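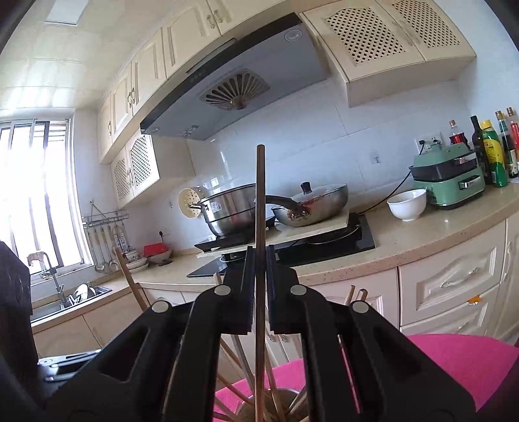

Logging postage on secondhand sales

Last updated March 6, 2018, by Ailsa Gillies

You need a kitchen scale, a tape measure and one spreadsheet tab separate from your listings. Name the tab Postage.

1. Pack the item before you list it. Weigh it sealed, with the label pouch on.

2. Enter the item name in column A, packed weight in grams in column B and the longest side in column C.

3. In column D, enter the price you will quote the buyer. In column E, enter what the counter charges you.

4. Set column F to D minus E. A negative number means you paid part of the shipping yourself.
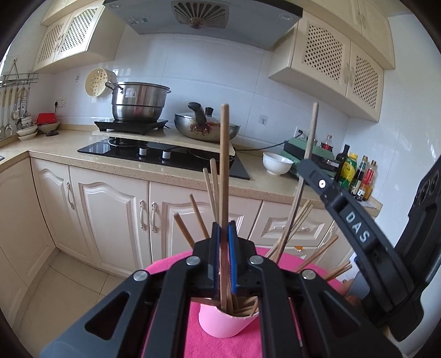

5. Sort by column B once a month. Parcels just over a weight limit are worth repacking – my 502 gram parcel dropped a price band when I changed the box for a padded mailer.

6. Put the cost of mailers and tape on its own row, dated the day you bought them. Do not spread it across items.

If a buyer asks for combined shipping, weigh both items together and use one row. Mark the second item "see above" in column D and leave E blank.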